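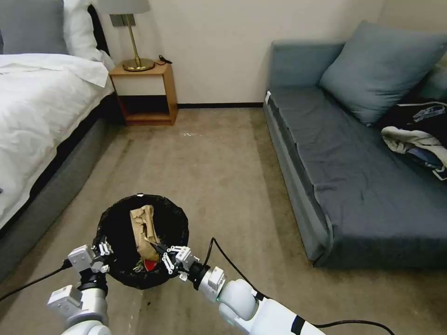 Two-Arm Work in Guest Rooms: Operator Rules for Trash and Floor Pickup

Updated January 25, 2025

These rules cover remote and supervised runs of the two-arm unit in furnished bedrooms. They replace the one-page sheet that was taped inside the Sostholm supply closet. If you were trained on that sheet, read sections 2 and 4 again, as most of the changes are there.

1. Before the arms move

Walk the room first. Look for anything on the floor that isn't on the task sheet, and look behind the bin as well as in front of it. Charging cords, socks and phone cables are the usual problems.

Check the unit's own cables. They should have enough slack for the full reach of each arm, and they should lie outside the space between the grippers. A loop on the carpet is fine as long as neither arm has to cross it to do the task. If one does, stop and reroute the cable by hand with the arms powered down.

Press the emergency stop once and confirm that both arms hold. Reset it, then keep the stop within reach of your hand, not on the bed or the nightstand.

2. Working at the bin

Bring both arms in low and slow, one on each side. The left gripper steadies the bin and the right one does the picking. Swap sides if the room forces you to, but decide before you start and say so out loud if a second person is present.

Steady the bin from outside the rim. Don't pinch the rim itself, especially with a liner folded over it. A gripper that closes on the fold will drag the liner down into the bin when it opens again, and then the whole thing has to be redone by hand.

Reach over the rim with the wrist clear of it. On black bins with black liners the depth reading is often poor, so go by the camera view and lower the fingers in short moves.

Paper bags:

Grip a paper bag near the top, where it's crumpled and has several layers. Close only until the paper stops shifting.
Lift straight up a few inches and wait. If the bag sags or starts to tear, set it back down.
Treat every bag as if it has something in it. Don't squeeze it flat to make it fit.

Small items at the bottom of the bin are left alone. Lift the liner out with everything still in it. Crumbs and small bits don't need to be picked one at a time, and trying to do it is how liners get punctured.

Never reach for anything you can't identify if it could be glass, a blade, a battery or a needle. Stop the run, mark it, and have a person look.

3. Soft furniture and clothing

Keep elbows as well as grippers away from bedding. Operators watch the fingers and forget the elbow, and a duvet that hangs near the floor can catch on a joint.

Clothing left on a sofa or chair belongs to someone. It stays where it is unless the task sheet lists it. The same goes for bags and papers. Lamps are not to be touched at all, and neither are their cords.

4. When to stop

Stop the run if:

a person or pet comes through the door
the bin tips or slides and you didn't mean it to
either gripper loses its grip twice on the same item
a cable goes tight
the camera view freezes, even for a moment

After a stop, both arms go back to the rest position before you try again. Don't resume from the middle of a reach. The old sheet allowed this and it caused most of our broken liners.

5. Log entries

Write one line per stop: room, task step, which arm, what you did next. "Slipped" is not enough. "Right gripper slipped on bag, set down, second try held" is what we need.

Janka Štěpánek went through 1,869 log lines from the Pevov and Sostholm rooms to put this version together, and 767 of them couldn't be used – mostly for lack of the arm or the step.

6. Sign-off

New operators complete 7 supervised runs before working alone. Drahomíra Bartoš keeps the list and can book you a room. Supervised runs in which the stop was used still count, provided the log line is complete.

The next revision is planned for April and will add bathroom bins with lids. Until then, lidded bins are emptied by hand.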